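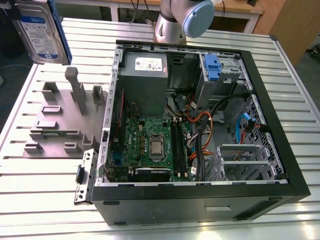
Farahani counter at Branitstead Station, lower level: opening range and ordering

Branitstead Food Halls Forum > Sweets and Bakeries > New Openings
Views: 2,520

concourse_desk
Moderator
Members are advised that Farahani has taken the corner unit on the lower level of Branitstead Station, beside the east ticket gates. The counter opened in March 2026 and replaces the tea merchant that closed in February. The range consists of the rolled sponge with rosewater cream, the chickpea cookies, walnut cookies sold by weight, and one item offered at this location only: a sour cherry and cardamom roulade. Orders for collection are placed through Stallside.

Please confine this thread to the station counter. Remarks concerning the Zondura Street shop belong in the existing thread, which remains open.

Yasaman Arabzadeh
Member
I thank the moderator for the notice. I attended on the first morning and purchased two slices of the roulade and a box of the chickpea cookies. The roulade is a thin sponge with a good deal of cream, and the cherry is placed in a single line near the center, so that the first bites contain none of it. The cardamom is restrained. I would describe the whole as less sweet than the rosewater roll and better suited to being eaten with tea.

The chickpea cookies were in every respect the same as those sold at Zondura Street, including the tendency to collapse when lifted by one edge.

eastgate_commuter
Member
I must record a different view of the roulade. The cherry filling is sharp to the point of hiding the cream, and in my slice it had soaked into the sponge on one side. I purchased mine shortly before six in the evening. It may be that the item does not hold well through the day, in which case the counter should consider filling a second batch after lunch.

The server was courteous and wrapped the box properly.

Abundio Mendoza
Member
With respect to the previous poster, a soft sponge at six in the evening is to be expected of any cream roll filled in the morning. The Zondura Street shop has the same difficulty. I do not consider it a fault peculiar to the station item.

I am more concerned with ordering. The Stallside page offers collection windows of fifteen minutes, but the collection line and the ordinary line are one and the same. I had reserved a whole roulade and nevertheless waited behind persons choosing walnut cookies one at a time. Has any member found a window in which this does not occur?

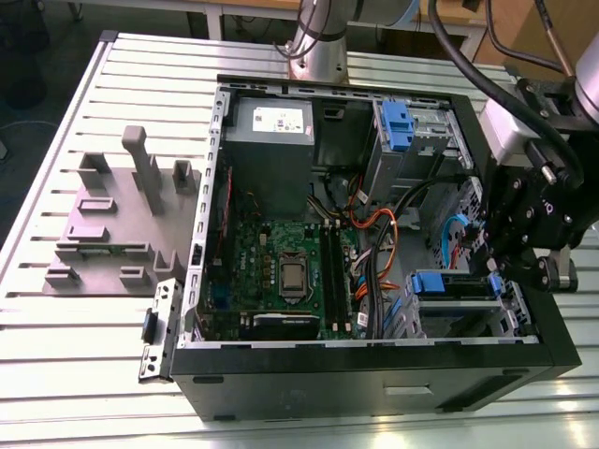 Dell motherboard with the CPU socket empty.

Mitra Mazandarani
Member
In reply to Mr. Mendoza: the window beginning at 2:15 in the afternoon has been satisfactory on each of my visits. The window beginning at 5:00 should be avoided entirely. It is also possible to show the order number to the server at the left register, who will hand over reserved boxes without regard to the line. There is no sign to this effect.

I side with Ms. Arabzadeh on the roulade. I would add that the end piece, when available, contains more cherry than a middle slice and is sold at the same price.

Mahtab Mazandarani
Member
I disagree with my sister regarding the end piece. It is dry at the cut face and the cream is pressed out of it. A middle slice from a freshly opened roll is the correct purchase, and one may request that a new roll be started if the one on display is nearly finished. The request was granted to me without objection.

On the matter of the left register, I would ask that members not rely on this. When I presented my number there I was directed to the back of the line.

eastgate_commuter
Member
I had the same experience as Mahtab Mazandarani. The practice evidently depends on who is on duty, and a practice of that kind is of little use to a person with a train to catch.
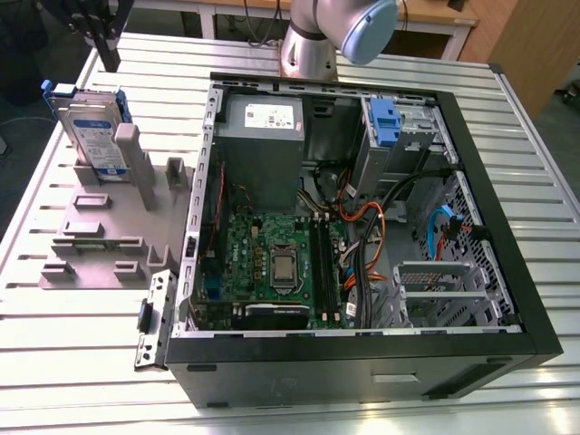
Case open, processor seated in its socket, no cooler attached.

concourse_desk
Moderator
For the record, the Stallside listing gives the following particulars as of this morning:

Sour cherry and cardamom roulade, whole, reservation required
Sour cherry and cardamom roulade, slice, counter only
Rosewater cream roll, whole or half
Chickpea cookies, small box or large box
Walnut cookies, by weight, counter only

Whole rolls must be reserved by noon on the preceding day. Cancellations after that hour are not refunded. The listing makes no mention of a separate register for collection.

Ehsan Safavi
Member
I wish to raise the matter of the packaging. The large box for the chickpea cookies now has a paper divider which was not present at Zondura Street, and the box holds fewer cookies as a consequence. The price is unchanged. I do not object to the divider, as my cookies arrived home whole for the first time, but the listing should state the weight of the contents.

As to the roulade, I find the rosewater roll superior and will continue to buy it. I accept that this is a question of taste.

Abundio Mendoza
Member
Mr. Safavi is correct regarding the weight. The walnut cookies are weighed in front of the customer and there is no reason the boxed items could not carry a figure on the label.

I tried the 2:15 window yesterday. There were two people ahead of me and I was served promptly. I am obliged to Mitra Mazandarani. I did not attempt the left register.

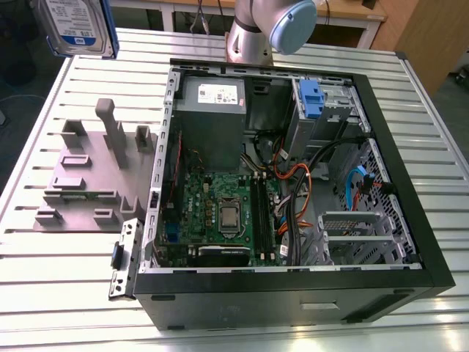

Tower interior with power supply and memory slots.

Yasaman Arabzadeh
Member
Returning to the question of how the roulade keeps: I reserved a whole one and held it overnight in the refrigerator in its original box. On the following day the sponge had softened beneath the cherry, although the flavor of the cardamom was more noticeable and, in my opinion, improved. Members who objected to the texture at six in the evening should not attempt this. Members who found the cardamom too faint may wish to.

It should not be frozen. The cream separates.

eastgate_commuter
Member
I have now taken a slice at nine in the morning, at the suggestion of a colleague, and I withdraw part of my earlier statement. The sponge was sound. I maintain that the cherry is too sharp. The rosewater roll bought at the same time was finished first by everyone at my office.

Mahtab Mazandarani
Member
Your office has been given the wrong item for comparison. The two rolls should not be eaten side by side, as the rosewater makes the cherry seem more sour than it is. Please try the roulade alone, with unsweetened tea, before reaching a final view.

Ehsan Safavi
Member
Is it known whether the roulade will remain through the summer? The server I spoke with believed it would be replaced when the jarred cherries are used up, but could give no date.

concourse_desk
Moderator
No closing date appears in the listing. I have written to the shop regarding this and the weight of the boxed cookies, and will post the reply in this thread when it is received.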